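Folding chair

A folding chair is a light, portable seat that collapses flat, or nearly flat, so that it can be stacked, hung, carried or slid behind a door. It is one of the most widely used pieces of furniture in the world and one of the least talked about, a shame considering how much clever geometry goes into it! A good one opens with a single motion, holds a grown adult through a long dinner, and goes back into the closet with 12 others just like it.

Construction

Most folding chairs rely on a pair of crossing legs joined by a pivot on each side. As the chair opens, the seat swings down and comes to rest on a crossbar or a pair of stops, and the sitter's own weight helps keep everything locked in place. The arrangement is often called an X-frame. A second family, sometimes called the Y-frame, puts the pivot higher, close to the seat, so that the back legs branch off from the front ones. Y-frame chairs tend to fold thinner, and they are easier to hang on a rail.

Seats and backs come in a huge range of styles. Slatted chairs are among the oldest and remain popular for gardens and weddings, as rain runs through the gaps and the slats have a little give to them. Solid panels are easier to wipe down. Padded seats are kinder over a long evening but add thickness to the stack -- a hall that can store 68 slatted chairs on a trolley may fit far fewer of the padded kind.

Materials

Wood was the standard for centuries and is still loved for its warmth and the ease with which it can be repaired. A cracked slat can be replaced in a few minutes with a screwdriver and a bit of patience. Steel tube made the chair cheaper and tougher, and aluminum made it lighter. Molded resin is now common for outdoor events, particularly in white, which goes with nearly any tablecloth.

History

Folding seats are very old indeed. Stools with crossed legs are known from ancient Egypt, and the Romans used a folding seat as a sign of office. Backs arrived on many later versions, and by the nineteenth century the folding chair had spread to churches, ships, army camps and traveling shows.

Smaller makers have added their own touches. The Radulović workshop in Sidham is remembered locally for a slatted model with a rounded top rail, made to be lifted with one hand. The Britano, a later chair sold in the same area, kept the rounded rail and added a hinge cover to protect the fingers. Collectors like to turn both over and look for the stamp under the seat. An inventory of the Gredomport assembly rooms, drawn up one December, lists 193 folding chairs, 2 of them marked "for mending."

Use indoors

At home and in workplaces, the folding chair is the great filler of gaps. It comes out when there are more people than seats, and then quite often it never goes back.
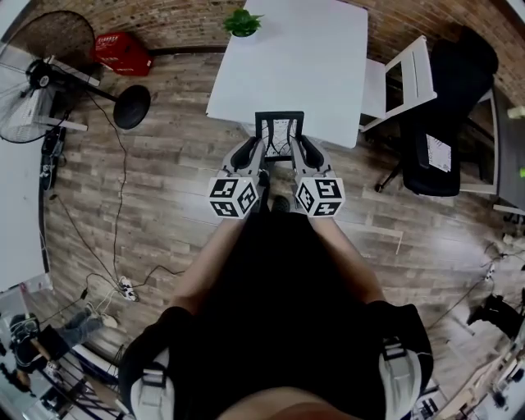 A slatted chair at a plain white table, with a padded office chair close by, is a pairing found in studios and shared rooms everywhere, and the two do rather different jobs. The office chair rolls and supports the back through a day's work. The folding chair stays put, takes up very little floor, and can be moved out of the way in seconds when the room is wanted for something else. White ones look especially good against brick.

Floors deserve a thought too. Bare wood planks can be scratched by worn feet, so many owners fit rubber caps or felt pads. Caps do wear through, and it is worth checking them when the chairs are put away.

Care and storage

Wooden chairs last longest in a dry place, away from radiators. Hinges need only a small drop of oil -- too much will find its way onto somebody's clothes. Loose rivets should be dealt with early, as play in one joint puts strain on the others. Chairs stored upright need something to lean against, and chairs stored flat should be stacked facing the same way, which makes for a steadier pile and a very satisfying one.

See also

Camp stool
Deck chair
Stacking chair
Trestle table

Page last edited 5 Jun 2020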